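Review: the Stanetti hand-held gripper, or how I taught a robot to pick up a bottle without owning a robot

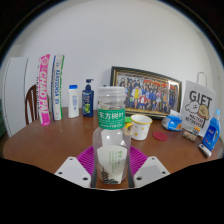 What you get for your money

The Stanetti kit is a two-fingered gripper on a handle, with a wide-angle camera mounted so that the fingers are always in view. You carry it about and do chores with it. The camera records the chores, some software called Clustden works out where your hand went, and the result is fed to a learning method that is supposed to let a proper robot arm do the same thing in a place it has never been. The pitch is that homes make better classrooms than labs. Having seen our lab at Girnodbridge, I was prepared to believe it.

The fingers are flat white plates with small holes near the edges. They look like something left over from a shelf. They are also the best part of the kit, and I say that having tried grippers that cost far more and held far less.

Bottles, mostly

My test task was dull on purpose: close on an upright drinks bottle, lift it, put it down again upright. Clear plastic is a mean thing to give a camera, and an empty bottle is worse, as it has no weight to keep it where you left it. I did a good share of the recording with an Oriental Leaves tea bottle (东方树叶 on the label) on a purple silicone mat with raised ridges. Other bottles took their turns, and I moved house for some of them, or at least moved to other people's kitchens.

In total I recorded 252 demonstrations in 16 rooms. By the second room I had stopped feeling like a scientist. By the fifth I was opening and closing the fingers at objects on the way to the kettle.

The handle is comfortable for half an hour. After that your thumb files a complaint. There is no left-handed version, though the manual has a page on using it left-handed, which consists of a drawing of somebody using it right-handed.

Does the method work?

Better than I wanted it to, given what I had said about it at lunch. I trained a policy on the lot and ran it on our arm, fitted with a matching pair of fingers, in a room that wasn't in the recordings. Out of 54 tries it lifted the bottle and set it back upright in 43. The failures were nearly all the same failure: the arm came in a touch high, nudged the cap and sent the bottle rolling.

The more interesting result came from throwing data away. I trained a second policy on the same number of demonstrations as a third one, but took the second's from a single tidy table and the third's from all over the place. The tidy one was splendid at its own table and hopeless anywhere else. It seemed to have learnt the furniture. The third, fed on shelves of shampoo, gift bags, mugs and whatever else people keep near a wall, was a bit clumsy everywhere and lost nowhere.

I wouldn't hang a theory on it. It was one task, one arm and one reviewer with a sore thumb. Still, if you are planning to clear the table before you record, I'd leave the mug where it is.

Software grumbles

Clustden loses track of your hand if you turn quickly or face a plain white wall at close range. It then bins the whole demonstration and tells you so in the morning, having had all night to mention it. I lost a full evening's work this way before I learnt to begin each recording with a slow look at something busy.

It also saves everything under a name made of the time and nothing else. Do your own labelling as you go.

Compared with the Tokarz

The Tokarz kit does much the same job with soft fingers and a narrower lens. It is kinder to the thumb and grips round things more gently. With the narrow lens, though, I kept losing sight of the bottle just before closing on it, and the policy trained on those recordings had the same trouble at the same moment. The Stanetti's view bends the table like a banana and sees nearly all of it. I got used to the banana.

Price and verdict

It is £2,000 with the handle, fingers, camera and a year of Clustden. Spare fingers are extra, and you will want a spare pair, as the edges do get knocked. Anyone with an arm already sitting in the lab should find it worth the money. Anyone without one will own a very expensive way of picking up bottles.

Four stars out of five. The missing one is for the thumb.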